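Werncombe Support Desk
Ticket 183: Foam pads fraying on hand-held gripper, comparing with Mekitz fingertips
Product: Wusine hand-held gripper
Status: Open, waiting on customer
Opened: Sep 26, 2021

Customer wrote:

Hello again, and thank you for being so patient with us on the last ticket. This one is less urgent but I'd like to get it sorted before we order parts for the winter. We have two Wusine hand-held grippers with the padded fingers, and on one of them the black foam on the inner faces has started to go ragged. The worst of it is at the lower corners, where the foam tapers off past the block. The finger blocks themselves seem fine, the screw holes are clean, and the brass ring on the left arm is still snug. It's only the padding.

What we notice in use is that boxes and tubs are no trouble at all, but anything thin and bendy slides out toward the torn corner. We had 200 grasps logged on this pair of pads when I first wrote it down in the notebook, and I'm sure there have been plenty since that I forgot to log (sorry!). Is that a normal life for them, or are we closing the jaws too hard? 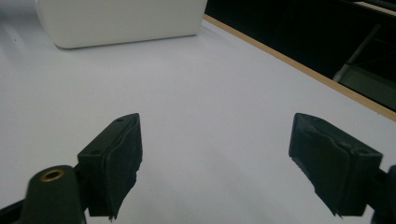

I should also say that we tried re-gluing one corner with the contact cement that came in the Umali kit, and it held for an afternoon and then let go again. I didn't want to keep adding glue in case it stiffened the foam, so I left it alone after that. We haven't touched the jaw stops and they are still at the factory setting, 40 mm on the scale.

Support wrote:

Hello, and thanks for such a thorough write-up, it makes our job much easier. 200 grasps is on the short side for those pads. Before you change anything, could you look at whether the pads meet squarely when the jaws are fully closed? If one finger sits even a little high, the lower corner of the other pad takes all the rubbing, and that would fit what you are seeing. Loosen the two finger screws on the high side, close the jaws gently on a sheet of paper, and tighten again with the paper still in there.

Please don't use the contact cement on these. It does go stiff, you were right to stop. A thin double-sided tape is kinder to the foam, and it peels off cleanly when it's time for a new pad.

May I also ask what thin objects you are using? If it's something with a raised rim, the bare black tips may simply suit it better than the foam does.

Customer wrote:

Hello! I did the paper check and yes, the right finger was sitting high. I've reset it and the pads now meet the way they should, at least to my eye. The tape is on order.

The thin object is mostly a silicone phone case, which has become our standard awkward item, and everybody here is thoroughly tired of it. I took your hint and tried it with our other hand-held gripper, the one with the Mekitz fingertips, going in at the corner by the camera cutout. I like how much easier it is to see where the tip is going, though I do wonder if a hard tip will chew up softer things over time. 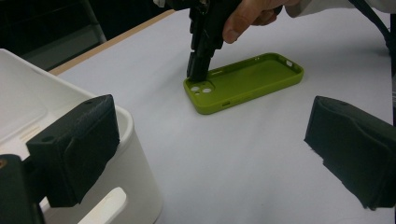
Hard fingertip at the camera corner of the lime-green case, between the padded fingers.

I'm planning 10 tries with each gripper, same case, same spot on the table – then the same again once the new pads are on. I'll write the results straight into this ticket so they don't end up on the back of an envelope. One more question while I have you: do the replacement pads come already cut to the shape of the finger, or do we trim them ourselves?

Support wrote:

They come cut to shape, with a little extra at the lower edge. Trim that extra flush with the block before the first use, with a fresh blade. I've put a set aside for you and will leave this ticket open until we have your numbers. If you could note which end of the case you go in from on each try, that would help us a great deal.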